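Soft Goods Set: data card and notes

Kept by Asanka Barua and Kasun Howlader for the Munshi collection.

What the set covers

Small cloth items from ordinary homes, laid out on a white surface with a blue plastic bin to the side. The set has 2384 pictures of 193 items: bibs, pads, pouches, pot holders, baby socks and other things that have no hard shape of their own. Each item has its own folder, with a plain text note giving its outline, its print and any straps or ties.

Item 148 is a patterned pad with two rounded ends and a narrower middle. It is filed under "pads, shaped", next to the neck cushions.

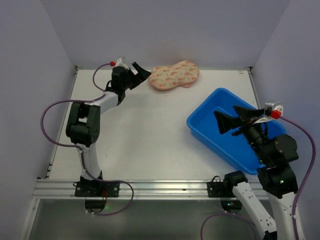
Page last changed: 28 May 2018

Item 148 in brief

Outline: two lobes joined by a waist
Ground colour: pale beige or cream
Print: repeated, orange with some green
Edge: thin, pinkish orange
Attached parts: pink fabric, see below

The note for this item used to call it a cushion. We changed that to "pad" in January, as two people sorting the same folder had put it in different places. The old word still turns up in the file called names_old.txt, which we keep so that earlier lists can be matched.

How items are laid out

Lay the item face up and press out any deep folds with the flat of the hand. Don't iron it. Leave straps where they fall, even if they end up underneath. Small items can be turned to any angle, and the angle isn't written down.

The bin stays on the right. Kutance bins and Lavum bins are both used across the set and the notes do not separate them.
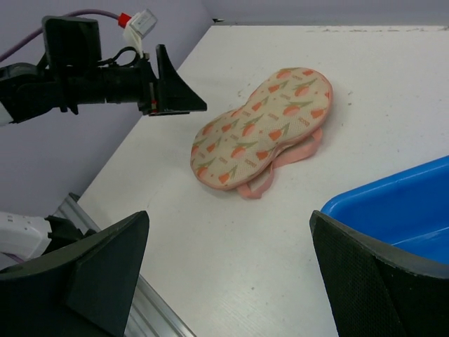

Section: Prints and trims

Prints are described by what they show, then by colour. The pad has tulips in coral orange and pink with olive-green leaves and stems, pointing in different directions. Words printed on cloth are copied into the note only where they can be read. The lettering between the tulips can't be made out in this view, so the field says "text, unread".

Trims go in a separate field. For this item it reads "piping, salmon pink; strap, pink, in two sections". One section is a wide flat band and the other a smaller curled loop.

Known problems

Beige, cream and off-white were used loosely in the first 11 folders. Please treat them as one colour.

Some reversible items have a note for one face only.

Folders from the Plistumano batch use "edging" where the rest say "piping".

Corrections

Send the item number and the line you think is wrong to Kasun. Asanka looks after the word list, so new names for shapes should go to her first.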